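Project report: Nandent, a hand-held gripper for sorting laundry
Apinya Duangkaew and Fredy Ccori
27 September 2025

Why we built it

We wanted to teach a small arm to tidy clothes into a bin, and the first thing you need for that is a pile of demonstrations. Driving the arm by hand was painfully slow (Fredy managed one sock in four minutes and was very proud of it), so we decided to build a gripper you simply hold and use, with a camera looking down at the fingers. We called it Nandent and started in March at the Valness shared workshop, mostly in the evenings.

The build

The fingers are 3D printed in dark green, which was the reel we had the most of. We went through five finger shapes. The first two were thin and bent as soon as they pinched anything thicker than a tea towel. The later ones are chunky blocks and feel so much better in use! The trigger pulls both fingers together through a pair of printed gears, and the gears are the part we are still least happy with, as they skip a tooth if you squeeze hard.

Screwing straight into the print was a mistake. After a week of taking the brackets on and off, the holes had gone soft, so we moved to brass threaded inserts pushed in with a soldering iron. Apinya ruined three brackets learning how long to hold the iron there - the plastic goes from firm to custard very suddenly.

Collecting demonstrations

We set up at a table with a white surface and a plastic bin, and kept the task the same throughout: pick up one piece of cloth, put it in the bin, let go. We recorded 2,877 attempts in all. After throwing out the ones with blurred video or a skipped gear we kept 2,231, a bit over our target of 2,000, and we were thrilled with that.

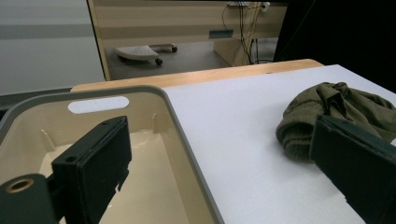

Knitted things were the hardest. They bunch up, and a finger can slide over the top and come away with nothing, so we learned to come in low and from the side. Flat cotton was easier to grab but liked to hang over the rim of the bin.

What we would change

Softer fingertips, first of all. We would also swap the gears for a belt and label the recordings as we go. Fredy sorted the first 992 by hand afterwards and would like this noted in the report. The next step is getting the arm to copy us, and we have already started printing its fingers from the same files.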